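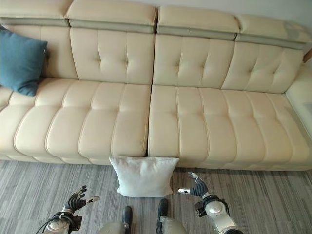 Cream leather, teal cushion top left

Subject: Re: [endcombe-homes] Leather sofas and sliding cushions

Hello all,

I've been meaning to answer the cushion thread for ages, and the sofa is clear of people for once, so I've got no excuse. Ours is the big cream leather corner one from Vollard (bought in the May sale, and before anyone asks, I'm not saying what we paid!). It's lovely to sit on, but leather that pale and that shiny is a terror for cushions. They go down the back, they go on the floor, and the teal one spends half its life wedged where you can't reach it.

The seams are the other thing. All those puffy sections have a channel between them and every channel collects crumbs. I do ours with the soft brush end of the vacuum, going along the stitching, and then a barely damp cloth over the headrests, where the marks show most. I tried the Aoun leather wipes for a while and found them a bit greasy, though my sister swears by them.

As for where the cushions go, I've stopped scattering them. At tidying time the flat ones get stacked down at the end of the chaise, big white one underneath and the light blue on top, and the others lean against the back. It doesn't look like a magazine but I can get the brush into the rest of the seat.
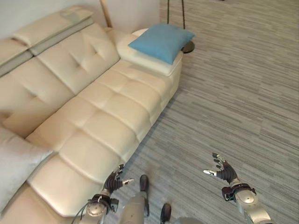 Ott Paulauskas wrote on Sat 17 July:

> Has anyone found a way of keeping cushions put on a leather
> sofa? Mine are all satin backed and I pick them up 4 or 5
> times a day. I was told to put grippy matting under them but
> it looks dreadful and I worry about it marking the leather.
> Also, do you plump yours or leave them? My mother chopped
> hers down the middle and I can't stand it.

Ott, I'd steer clear of the matting too, we had some under a rug and it stuck to the varnish. Have a look at the backs first. Satin is hopeless, anything with a bit of nap to it sits much better, and you can buy covers on their own from Cudo if the pads are still good. 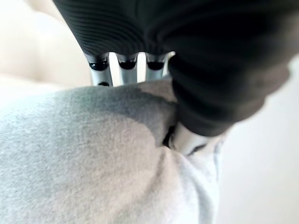

Plumping, then. I'm with you on the karate chop, it makes them look as if somebody's been cross with them. I hold ours by the sides, give them a couple of good shakes and push the filling up from the bottom, and that's your lot. You want a full, rounded top like the one on that grey fabric, only without the dent by the thumb. If a cushion won't hold the shape after a shake, the pad's probably had it, or it's a size too small for its cover (go one up, it makes a huge difference).

Does anybody have a brush they like for the deep tufts in the backs? Mine's too wide and just skates over the top.

Bye for now,
Jan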